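Freezing Soup and Cooked Beans in Small Portions
By Kimie Tsuchiya
5 January 2026
4 min read

In my house we are two adults and one teenager, and we never eat at the same hour. For many years I cooked a big pot of soup and it stayed in the refrigerator until somebody felt guilty and threw it away. Since October I freeze almost everything in single portions, and I want to share the way I do it.

Choose the right soup

Lentil, split pea, tomato, and chicken broth all freeze very well. Soup with potato becomes grainy, so I mash the potato before freezing or I leave it out. Noodles drink all the liquid and turn into paste. Cook them fresh on the day you eat. The same is true for cream and milk. I stir them in at the end, when the soup is hot again in the pot.

Cool it fast

Do not put a full hot pot in the freezer. It warms the food next to it, and the middle of the pot stays warm too long. You should also not leave it out on the stove all evening. Bacteria grow quickly above 40 degrees Fahrenheit, and soup must not sit at room temperature for more than 2 hours. I divide the soup into wide, low dishes, and I put these in a sink with cold water and ice. I stir from time to time. When no more steam comes up, they go in the refrigerator, and after this in the freezer.

Clear your surface first

Filling bags is a messy job if you have to look for a place to put each one. Before I take out the ladle, I move everything away and wipe the table, and I dry it well with a towel. Bags slide on a wet surface.

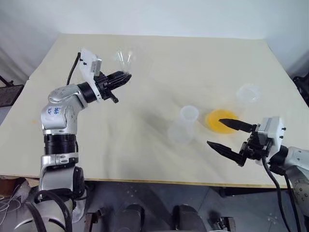 A wide, pale tabletop gives you room to work.

How to fill the bags

I use freezer bags of one quart and I put 600 milliliters in each, which is a generous bowl for one hungry person. For my mother, who eats less, I put half.

Write the name and the month on the bag before you fill it. The pen does not write on a cold or damp bag, I learned this with a whole batch of mystery soup.

Stand the bag inside a tall measuring cup and fold the top of the bag over the edge of the cup, like a cuff. Now both your hands are free. Pour slowly, unfold the cuff, press the air out and close it. Wipe the outside.

Lay the bags flat on a baking sheet, in one layer, and freeze them overnight. The next day they are hard like tiles, and you can stand them up in a box like books. My freezer is small, and last time I counted 39 bags in it, including the beans.

Cooked beans

Dry beans are cheap and they taste better than canned, but you need to remember to soak them. I cook two pounds at one time and freeze them in portions the size of one can, so I can use any recipe without thinking.

Let the beans cool in their own cooking water. If you drain them while they are hot, the skins split. Then put them in a container, cover them with a little of this water, and leave a finger of space on top, as the liquid grows when it freezes. For salad I do it differently. I drain the cold beans, spread them on the baking sheet, freeze them, and then put them loose in a bag. 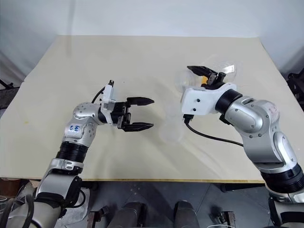

Thawing and heating

The best way is to move the bag to the refrigerator the evening before. Put it in a bowl, even if the bag looks perfect. A tiny hole is enough to make a lake on the shelf.

If you forgot, hold the closed bag under cool running water until the soup gets loose from the plastic, and then break it into pieces into a pot with a spoonful of water. Start with low heat and a lid. When it is liquid, bring it to a full boil and taste it. Frozen soup nearly always needs more salt, and a few drops of lemon help very much with lentils.

I try to use soup in three months and beans in six. After this time they are still safe if the freezer was always cold, but the taste becomes flat.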